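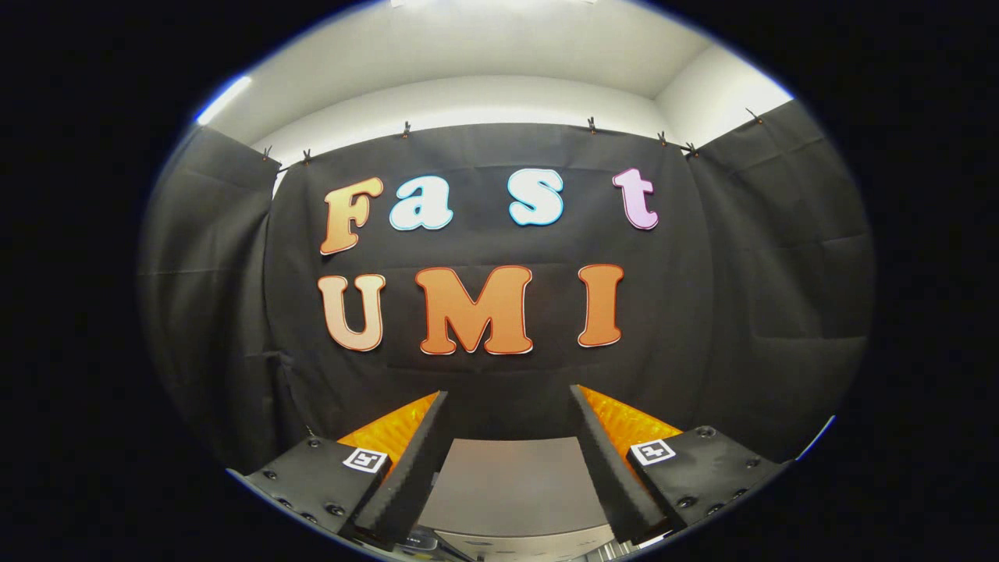
Section 4 covers the title wall and the listening posts for the Lusard Street Stories touring exhibit. Put up the title wall first, before the posts are carried in. Plain black fabric makes a good ground for it, and light or bright letters read best against it: the orange, light blue and pink ones spelling "Fast UMI" show up clearly, and small black binder clips spaced along the top edge do the hanging. Use the same method with your own venue's title.

Home | Venues | Set-up | Loans | Contact

4.1 Title wall

1. Stretch the hanging line between the two uprights and tighten it by hand.
2. Clip the fabric at the center, then work out to each side.
3. Lay the letters on the floor in order and check the spelling.
4. Pin the top row, step back, and pin the lower row.

Note: The letters for Plevcombe and Tierney are in separate envelopes. Return them to the same envelopes when you take down.

Caution: Do not stand on the shipping crates to reach the line. Use a stepladder with a second person holding it.

4.2 Listening posts

1. Place each post on its floor plate with the speaker facing the walkway.
2. Fit the 2 locking bolts and tighten them with the wrench from crate 20.
3. Plug in the post and wait for the green light.
4. Press the button once. The recording should start from the beginning.
5. If you hear the wrong story, hold the button down until the voice stops – then press again.

Note: Post labels match the story list in Section 2. Ailbhe Madigan recorded the newer stories in June, and these play at a lower volume than the rest. Turn the dial up one mark on those posts only.

Caution: The posts are for covered spaces. Outdoors, fit the Fakby rain hood before connecting power, and unplug at closing.

4.3 Sign-off

Write the crate seal number (1620 or 2952) on the condition sheet and have the venue lead sign it. Send the sheet to Eoin Duggan at the loans desk. Damage goes on the back of the sheet – include the post label and which side is affected.

Print this page | E-mail this page

Last updated: Nov 4, 2022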